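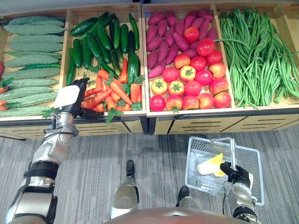 Shop tips: practice produce bins for a picking robot

Quick notes from the build, mostly so the next person doesn't redo my mistakes. Wendell Tran did the wiring, I did the bins and the complaining.

Pick your veg by shape, not by what's cheap in the bag

Get a mix. Bumpy bitter melons and smooth cucumbers are both long and green and that's the point, keep them as neighbors. Carrots with the leafy tops on. Tops are a pain, fingers catch them, leave them on anyway. Sweet potatoes for the fat odd shapes. Green beans last, when everything else works. Long floppy bundle, no good place to grab. We lost a whole evening to beans.

Tomatoes: mostly red, couple of yellowish ones mixed in. Good color check. Set them in loose rows at the front so a finger can get down between. Piled up they roll.

Fake stuff only. Real tomatoes went in the bin once, in September, with the heater on. Never agian.

Dividers

Open compartments, wood dividers. Sand the top edges and round them over, 120 grit then 220. A knuckle that drags on a sharp edge will chew up the edge and the knuckle. Screw the dividers from underneath, no glue, you will want to move them.

Front lip low. If you can't rest your own wrist on it comfortably its too high.

Split a bin front to back if you run out of room. Cucumbers behind, carrots in front. Teach the front pile first, reaching over comes later.

Basket

Light plastic shopping basket, the see-through white kind. You can tell what's inside from the side without leaning in. Hang it from the right hand BEFORE you zero the arm, not after. Start with one item in there, something leafy and light. Cabbage piece is fine.

Handle slips? Wrap of cloth hockey tape. Not duct tape, it goes gummy and Jennylyn Evangelista had to scrape the fingers clean with a plastic card and orange cleaner.

Floor

Low carpet is OK for standing and reaching. Thick rug no. Mark the foot spots with painters tape, pull it up same night or it leaves fuzz. Vacuum first, lint gets in everything.

Cables

Velcro ties, 6 per arm. Zip ties looked neat till we had to cut all of them. Leave slack at the elbow, bend it all the way both directions by hand, power OFF, then tie.

Label both ends. Masking tape and a marker. Takes two minutes.

Resetting the bins

Take a phone picture of the full display once you like it, tape the print inside the cupboard door. Put stuff back to match. Saves arguing.

Dusty veg gets slippery. Dish soap, luke warm water, air dry on a towel overnight. Don't use the dishwasher, the stem caps come off (hot glue, so you can stick them back, but still).

Still to do

Softer pads for the fingertips. Trying cut up shelf liner next, the rubbery kind. Wendell wants bike inner tube. Will update when one of them falls off.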